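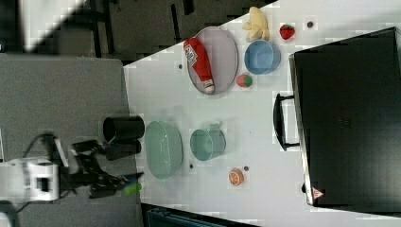 1/ Collecting day on the toy kitchen table

Morning all! I'm spending the day driving the arm by hand so the Flimach model has something to learn from. One go at a task is one example, and we want 1,000 of them before anyone lets it try by itself. We're on 428. Tea is on.

2/ The job at the moment is "put the ketchup in the big green bowl". It starts lying across the plate, I bring the arm in, pick it up, drop it in the bowl, press save. Sounds like nothing. My first one took me so long that the recording stopped before I'd let go!

3/ Someone asked why there's all that other stuff on the table (banana, strawberries, the little green cup). It's clutter and it's meant to be there. If the ketchup is the only thing in view the model never has to read the instruction, it just grabs whatever it sees. We learnt that one back in March and binned a whole batch.

4/ So between goes I shuffle things about. Cup moves over, banana turns round, strawberry ends up next to the plate. I'm dreadful at random, I keep putting the orange bit in the same corner. Senga MacAulay has made me a sheet of layouts to follow now and she does check.

5/ The big black box with the handle stays put. It has its own set of tasks, open and close mostly, and I'm saving those for when I'm more patient. That handle is a pig to get hold of if you come in even slightly too high.

6/ Things I throw away: goes where I bumped the table, goes where I changed my mind halfway, goes where my sleeve got in. Things I keep: slow ones, ugly ones, and ones where I missed the first grab and had another try. Those last are gold, the model needs to see how you get out of a mess.

7/ Threw away 3 before lunch, all my own fault. I'd typed "bowl" in the label and there's a blue bowl AND a green bowl. Useless to anybody. It's "blue bowl" or "big green bowl" every single time now, however boring that gets.

8/ @ the person asking about software: we record in Prostis and I write the labels in by hand afterwards. Yes, it's slow. No, I haven't tried Zukgate yet, send me a link if you like it!

9/ Right, 14 more on the ketchup and then I swap to "put the banana on the plate", which I'm weirdly looking forward to. Back later with the new count if my wrist holds out.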